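Washing black T-shirts so they stay black

Flanlow_Fan
20 Dec 2020

I've got 6 black tees for work and they all go grey by March. Cold wash, inside out, hung on the line. 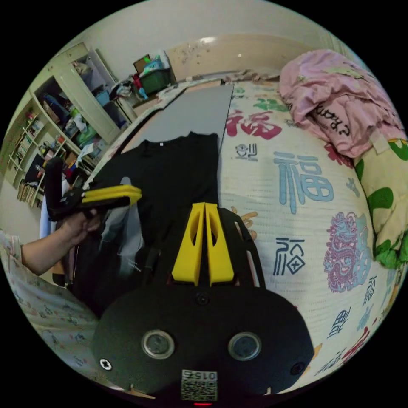

The newest ones are Pillell, $15 each, and the older ones are from a multipack. Same result with both. Is it the detergent, the sun or just cheap dye? Our machine is a front loader and I run the 2 hour cotton cycle.

magpie698
Two hours is your problem. Long cycles rub the colour out. Use the quick one unless they're really filthy.

trodden
Disagree with magpie. I've used the long cycle for years and mine are fine. It's the sun. Hang them in the shade, or on an airer in the laundry if you have room.

magpie698
Depends what you call fine. Mine are never in the sun and the ones that went through the long cycle still faded first. Same brand, same drawer.

Flanlow_Fan
The line is in full sun from breakfast until mid-afternoon, so that could be it. No shade out there except beside the bins.

gumleaf_k
Check it's fading and not detergent residue. Powder in cold water leaves a grey film on dark cotton. Do one wash with no detergent and see if the water goes cloudy. I switched to liquid and half of mine came good.

trodden
Liquid is dearer though, and it gums up the drawer.

gumleaf_k
Only if you overfill it. I use half the cap.

Flanlow_Fan
It is powder. Will do a plain rinse on two of them tonight and dry them inside - then try the shorter cycle after that if they're still grey.

magpie698
Change one thing at a time or you won't know which it was.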